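Open day at the Pinilitz radio museum

I'd been meaning to get to Pinilitz since January, when my cousin mailed me a flyer for their open day, and on 12 August 2018 I finally made it. Parking is on the grass behind the church, and it was already filling up when I pulled in. Wear real shoes. I wore sandals and regretted it by the gate!

The museum is in the old Krajewska dairy, and you can still see the drain channels in the floor. Admission was 4 dollars, cash only, and that gets you a paper map that has the restrooms in the wrong place (they're past the gift shop, on the left).

I started upstairs with the tabletop sets. There are 129 radios on show if you believe the sign, and I spent most of my time with the kitchen models from the fifties, all those pinks and mint greens. My grandmother had one just like the cream set by the window, and hers hummed so badly she kept a dish towel folded under it. I told this to the lady at the desk, Wiesława Pawłowska, and she laughed and said half the donations come in with the towel.

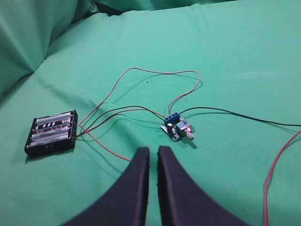 Downstairs is portables, and that's where the crowd was. Jarosław Walczak gave the talk at noon, and he's a wonderful speaker, even if he went 15 minutes over and the people waiting for lunch got restless. He used to fix sets at a shop called Girar, and his stories about customers were the best part. One man brought the same radio in every summer because he kept leaving it at the beach with the batteries inside. Jarosław's advice was to take them out before you put anything away for the winter. I went home and checked my flashlight, and yes, crusty.

Lunch was potato pancakes from a tent in the yard, very good, very slow. Then I did the Skekgate room, which is all ship radio gear and honestly a bit over my head, but it was cool in there and they had chairs.

I bought two postcards and a fridge magnet. The next open day is in January, and the upstairs has no heat, so bring a sweater.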